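4.2 Rehearsing in the simulated kitchen

The physical arm lives on a bench in the Plakdale shared workshop, between a drill press and a shelf of paint that has outlived several memberships. Workshop rules forbid powered blades without a guard and say nothing at all about kitchen knives held by motors. We took the silence as a warning and did the cutting work in simulation first, in a scene we call Pimdale.

Pimdale is a nicer kitchen than any of us has at home. It has a steel sink, dark upper cabinets and a glass wall with a view of a garden, complete with a playhouse and a blue slide. The garden plays no part in the task. It came with the room, and taking it out would have meant learning how the room was put together. The task itself takes place over one cutting board, with a piece of food modeled as a single soft body (Figure 3).

Each trial begins with the knife already in the hand. Picking it up is a separate problem, reported in Section 5 under a less cheerful heading. The controller, Vorkham, is given the pose of the board and an estimate of where the food is, and must bring the blade over the food without touching the counter, the sink or itself. The last of these was added after the first week.

We ran 812 trials. In 780 of them the arm reached the approach pose within the time limit. The remaining failures were mostly wrist trouble: Vorkham would choose a posture that was legal on paper and then find that the only way out was back through the forearm. A penalty on wrist travel removed most of these cases in later tuning, at the cost of a slower approach. Nobody waiting for lunch would enjoy it, but the bench power supply is old and prefers it – so do the people standing near the bench.

Two differences between Pimdale and the workshop matter for what follows. The simulated counter is level, and ours leans toward the door. The simulated grip also does not slip, while the printed fingers on our build lose hold of any smooth handle once the pads pick up sawdust. We corrected for the first by measuring the bench and tilting the board pose to match. For the second we bought better pads and wiped them, a method we have not seen described elsewhere and do not claim as a contribution.

The simulated arm is also far better finished than ours, with smooth white casings where the real one has cable ties. Link lengths and joint limits in the model were set to our own measurements, so the difference is limited to appearance and morale.

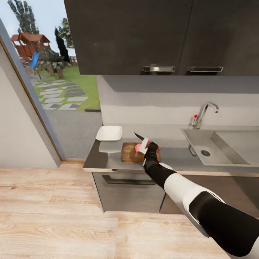

L. Duman
Workshop member and corresponding author, Plakdale

Figure 3. Approach pose in Pimdale, with the blade held above the food on the cutting board. Rendered in simulation.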